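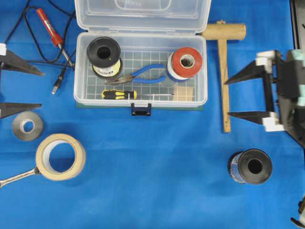 What should go in a first repair kit? Solder wire, pliers, a screwdriver and a roll of tape will cover most of what breaks in a normal home, and a clear box with a latch will keep it all together.

I got that answer at the Wument tool library on Levar Street, where the spring box-packing evenings started up again in March (finally!). I went along thinking I already had a kit. What I had was a kitchen drawer with three dead batteries in it and a screwdriver that belongs to my sister.

The idea is pretty simple. You get a see-through plastic box, you lay everything you own out on a blue cloth, and you decide what earns a spot inside. The spool of wire and the roll of red tape go in easily, and so do the needle-nose pliers with the blue handles. The black-and-yellow screwdriver lies flat along the front, so you can grab it without digging. After that people start to argue. I wanted the masking tape in there too, but a roll that big eats up half a box, so it stays on the shelf with the wooden mallet and the wrench. The silver tape is small and could go either way. I say in!

The soldering iron stays out as well, cord and all. I asked if I could just squash it in on top and got a very firm no. It needs to cool all the way down before it goes anywhere near plastic, and most of us are too impatient to wait.

Uvar, the hardware store two doors down, is selling the empty boxes at cost for the season, and the library has 80 of them set aside for people who sign up. Last year's run went fast, so I wouldn't sit on it. The library now has 800 members, up a lot from when it was one cupboard in the back of the Blöndal bike shop, and a fair number of them seem to want a box.

The next evening is 24/04/2024, from 6:30 until 9, and the one after that will be in the same room two weeks later. There are 8 spots at each table. It's free for members, and everybody else pays at the door. Bring whatever tools you have, even the rusty ones, plus something small that's broken if you'd like to try a repair once your box is packed. I'm taking a lamp. My sister wants her screwdriver back, so I'll be buying one of those too.

Sign-up is at the front desk or by phone during opening hours.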